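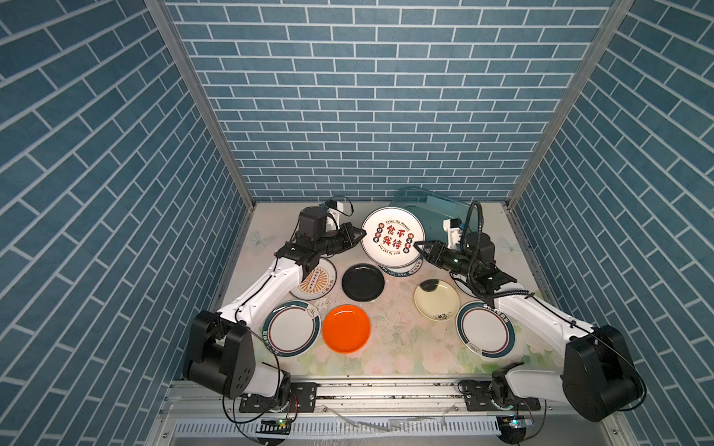

Callum Hebden objected to the word "slipped" in the first draft of this entry, on the grounds that a plate slips when the grip is too weak, and that the right gripper had opened fully with no command to open. The objection is accepted. The word has been removed and the fault is recorded below as an uncommanded release.

Wurkport bench, two-arm cell, dish handling
Tuesday, January 25, 2022
Entered by T. Pickering

Status: cell locked out for powered work on the right arm. Left arm may be jogged at reduced speed with a second person at the stop button.

What happened

Run 83 of the Ondusura plate sequence was started after lunch with the usual mixed set of plates on the table. The sequence asks one arm to tilt a plate upright and the other to take it by the rim, after which the plate is moved toward the bin at the back wall. The left arm tilted and presented the plate correctly. The right gripper closed on the rim, the left gripper let go on schedule, and the right arm began its lift. During the wrist roll at the top of the lift the right gripper opened to its full width. The plate fell on its edge, rolled against the front rail and broke. One piece went over the rail onto the floor. No one was touched by it. Callum was seated at the console and I was standing on the left side, outside the marked line.

I pressed the stop button as the plate fell. The left arm halted at once. The right arm did not. It continued its lift and wrist roll for a period that both of us noticed, then halted in a raised position. The log gives 1175 milliseconds between the stop request and the last motion command accepted by the right arm. The allowed figure on our own cell sheet is far below that, and this part of the event is considered more serious than the broken plate.

Power was then removed at the wall. The right arm was supported by hand while it was lowered. Broken pieces were collected with the brush and pan and the floor was checked twice, including under the vent grille side of the bench.

Log findings

The Gukunov recorder was running and the file is complete. In order:

The right gripper reports closed, with holding current steady under the 900 mA limit. There is no rise or sag before the event, and for this reason we do not think the rim was badly gripped.

The wrist roll passes its midpoint. The gripper stops answering on the bus. The other joints of the right arm continue to answer.

The arm controller retries the gripper. The retries go out on the same line as the joint commands and are placed ahead of other traffic.

The gripper answers again and reports itself as newly started. Its startup routine opens the fingers to find the end of travel. This is the release.

The stop request enters the queue for the right arm and waits there behind further gripper retries, since the link drops a second time as the wrist continues to roll.

The stop is accepted once the retries run out.

There are therefore two faults. The first is a loss of supply or contact at the gripper. The second is a stop request that can be made to wait. They occurred together on this run, but the second would be present on any day and with any cause of a bus dropout.

Bench checks, first fault

With the cell powered from the bench supply and the right arm's joints disabled, Callum turned the wrist slowly by hand while I watched the gripper status on the console. It dropped out near the end of the roll in one direction and came back when the wrist was returned. We repeated this 10 times and obtained a dropout on every pass. In the other direction there were none.

The cable bundle at the right wrist is carried in a high loop. The loop was made larger in November, when the wrist module was refitted, with the intention of giving more slack. What it does at the end of the roll is lean over and pull sideways on the gripper plug. Holding the loop up with a gloved finger removed the dropout. Pressing lightly on it at mid-roll, where there should be no trouble at all, brought the dropout back. The plug housing moves visibly in its socket when pressed. The left wrist cable was given the same test and did not drop out.

The plug was opened. One supply contact is pushed back from the others. I could not say whether this was so from the day of the refit or has come on slowly. The log files from earlier runs might settle it - any short gaps in the gripper reports at the same wrist angle would point to a slow change. Callum is to search these.

A note on the indicator light. The green light near the right gripper was on when we approached the arm afterward, and I took it at first as a sign that the gripper had never lost power. It comes back on after a restart with no outward difference. It should not be used as evidence of anything except that the unit has power at the moment one looks at it. I have written this on the cell sheet as well.

Bench checks, second fault

The right arm was run in simulation against the Ankrah controller with the gripper plug pulled by hand. The stop request was sent at different moments. When the gripper was healthy the stop was accepted immediately. When the gripper was missing, the delay depended on how many retries stood ahead of it. The worst case obtained this afternoon was shorter than the one in the real event, so we have not yet reproduced the full delay and do not claim to understand it completely.

The left arm behaved the same way when its own gripper was unplugged. It halted promptly during Run 83 only for the reason that its gripper was answering. The restriction above has been written with this in mind.

It should be stated plainly that the stop button at the console is a software stop. It sends a request. It does not remove power from the arms. Several of us, myself included, have been speaking of it as the emergency stop, and the label on it says STOP in red, which encourages the habit. The wall switch is at present the only control that is certain to remove power, and it lets the arms drop under their own weight.

Discussion

Callum's view is that the gripper should be told to hold position at startup and never to open by itself. I agree for the dish work. I am less sure for general use of the cell, where a gripper that holds after a fault might be holding on to a sleeve. We did not reach agreement. The present proposal is that the gripper wake with its motor off and wait for a command, which leaves the fingers wherever friction leaves them. With this gearbox the fingers stay nearly closed, and a person can pull them apart. A plate would probably sag out of the grip, though more slowly. This needs to be tried with the plates we do not mind losing.

There was also the question of whether to reduce the size of the cable loop or to fix it in place. A smaller loop pulls harder at the far end of the roll. A clamp on the wrist link, close to the plug, would take the load whatever the size of the loop, and I would prefer that. Callum has a printed clamp left over from the old wrist and will check the fit. If it does not fit, no powered roll past the midpoint until one is made.

The ceramic plates are a separate matter. They were brought in for the variety of rims and printed surfaces, which the plain test discs do not have, and the work depends on them. A dropped one makes sharp pieces at bench height with faces nearby. Safety glasses have been asked for on the cell sheet since the beginning and were being worn by one of the two people present. I was the other. This has been corrected.

Actions

1. Lockout tag on the right arm supply. Done, T.P. Tag is not to come off until items 2 and 4 are signed.
2. Replace the right gripper plug and contacts, fit a clamp, and repeat the slow roll test in both directions with no dropout. C.H.
3. Search earlier recorder files for short gaps. C.H.
4. Move the stop request to the head of the queue on both arms, and cap gripper retries. Test with the gripper plug pulled during motion, no plate on the table. T.P.
5. Ask for a quote on a hardwired stop that cuts motor power. The drop of the arms has to be dealt with in the same request, or we will trade one hazard for another. T.P.
6. Change the gripper startup behavior. On hold until the trial described above has been made.
7. Relabel the console button SOFTWARE STOP. Done with tape. A proper label is wanted.
8. Add the left wrist plug to the monthly check, although it passed today.

Run 83 is to be kept in the Ondusura set and marked as a fault run. It is not to be trimmed at the moment of release, as has been done with some failed grasps, and the full tail including the late stop must stay in the file. Anyone who has already pulled today's data should pull it again after the marking is in.

Added later, same day

The printed clamp does not fit. The screw spacing is right but the body fouls the housing at the wrist. Callum is redrawing it with a lower profile. The plug has been removed and bagged with the run number on it. Please leave the bag in the drawer under the console and do not straighten the contact.

First look at the older files: there is a gap in the gripper reports during one run from last week, very short, at what appears to be the same part of the roll. The gripper did not restart that time and the grasp was scored as a success. More files to go through.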